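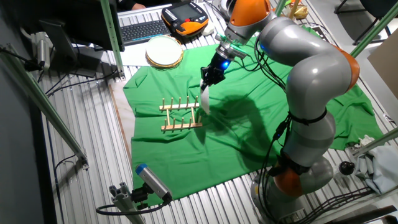 Thema: Geschirrtücher verlieren Saugkraft

prebane
Halbleinen, 4 Jahre alt, immer bei 40 Grad mit Weichspüler gewaschen. Wasser perlt inzwischen ab. Neu kaufen?

b_odukoya
Nein. Weichspüler legt einen Film auf die Faser. Einmal mit Soda auskochen, 15 Minuten, danach ohne Weichspüler waschen.
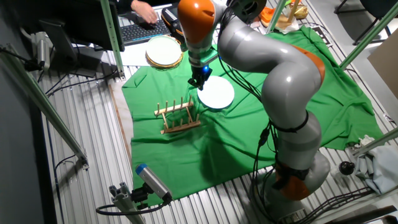

Bei buntem Leinen vorher an einer Ecke testen, manche Färbungen bluten.

vprata
Widerspruch. Auskochen schadet Halbleinen auf Dauer, der Schuss läuft ein — bei mir über 4 cm. Essig im Spülgang reicht.

b_odukoya
Essig löst Kalk, aber keinen Weichspüler.
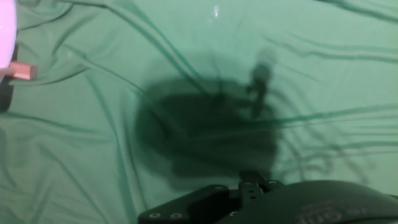
Vor jeder Behandlung die Faser bestimmen. Mischgewebe mit Polyester saugt schlecht, egal wie gewaschen wird. Ein mintgrüner Stoff mit leichtem Schimmer und langen, flachen Falten wie oben kann Synthetik sein, muss aber nicht. Sicher ist nur die Brennprobe am Einzelfaden.

prebane
Etikett sagt Leinen/Baumwolle. Ich versuche zuerst Soda.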